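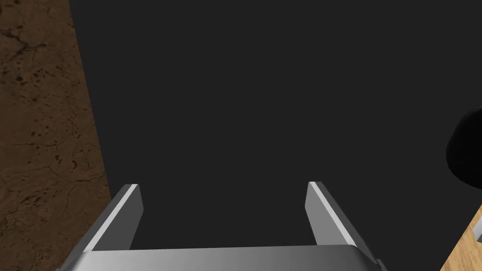 # Re: [hultenley-floor] What happens to the packing benches once Bite goes in?

Hello everyone, and a special hello to the folks on second shift who only get to read this list at odd hours,

Edgars asked a fair question last week and I've been carrying it around in my head ever since, so please forgive the length. I'll put his message in first for those who deleted it or never got it (I know the list was eating mail for part of the spring).

On 8th July, Edgars Venckus wrote:

> Hi all,
>
> I sat through the Plikport presentation with the rest of you and I came out knowing how the arm works and not much about how my day works. Could somebody who has spent time with it please answer in plain words:
>
> - Who stands at the benches when Bite is running, and what are they doing?
> - If it drops something or picks up the wrong thing, is that on the machine or on whoever is closest?
> - Are we going to be measured against it?
> - What about the people who like packing? I'm one of them. I don't want to spend my last working years looking at a screen.
>
> I'm not against it. My shoulders are certainly not against it. I would only like to know before the benches get moved and not after.
>
> Edgars

Thank you for writing that, Edgars. Several people told me in the break room that they'd been wondering the same thing, and I wish they'd said it on the list too, but there you go.

## What I've been doing with it

Since March I've spent most of my Thursday afternoons in Trorkik, the simulator Plikport uses for setting up the picks. The view at the top is one of the rendered ones, looking down past the gripper at the dark gray surface, fingers open and nothing between them. It's a funny way to look at work you've done with your own hands for years. You lose the sounds and the smell of the cardboard, and you find yourself leaning in your chair to see around a finger that isn't there.

The part that surprised me is how much of it was packing talk. The young engineers know the arm inside out, but they had never packed a box of glass lids in their lives. They wanted to know how I decide which item goes first, and why I turn some of them before I let go, and I had to stop and think – my hands know it and I'd never had to say it. I filled 40 pages of a notebook that way. Some of it went into the settings and some of it, I'm sorry to say, they still don't believe.

## Edgars' questions, one by one

**Who stands where.** The plan as I understand it is that three benches stay by hand and the rest of the row feeds Bite. One person looks after the feed side, another checks closed boxes, and the hand benches take everything odd-shaped, soft, or fragile, plus all the rush orders. I've asked that people rotate through the feed side during a shift. It's lighter on the body but it's dull, and I wouldn't want the same person there all day.

**Drops and wrong picks.** These go on the machine's log. I asked for this in writing and I have it in writing, and I'll pin a copy next to the schedule. What I'd ask of all of you is to write down what you saw when it happens, even if it's only a line. "Slid out sideways, shiny bag" is worth a great deal to the people adjusting it.

**Being measured.** The short answer is no. The longer answer is that there's a figure of 2000 items a shift on one of the Plikport slides, and I know it made some stomachs turn. That's a target for the arm, on items of its own choosing, so to speak. The hand benches will be getting the awkward things, and it would be silly to set the one against the other. I've said so to management and they agreed, and if anybody hears otherwise from a team lead, please come and tell me.

**People who like packing.** Edgars, I like it too. I can't promise you nothing changes, and I'd be a poor friend if I did. There will be less of the plain repetitive packing, and for some of us that was the restful part of the day, where you could chat or think about supper. I'm sad about that and I don't think the slides had a place for it. But the hand benches are real work and they aren't leaving, and I've put your name down for one unless you tell me to take it off.

## Still open

- Where the tape station goes. At the moment the drawing has it on the far side of the guard, so you'd walk around every single time.
- How loud it will be. I have no idea – the simulator can't tell me that.
- Whether people with shoulder or wrist trouble get first pick of the feed side. I think they should. Tell me if you disagree.
- Training. Nine of us have signed up so far, and I'd love to see more names from second shift.

If you want to try Trorkik yourself, come find me at the desk behind receiving. You don't need to know anything about computers. I certainly didn't, and my first afternoon I drove the gripper straight into the table over and over while a very patient engineer drank his coffee.

Please reply to the whole list and not only to me, so that we all end up with the same answers. And Edgars, I still have your good tape gun, I'll bring it back tomorrow.

Warmly,
Urmas Siliņa
Packing, Hultenley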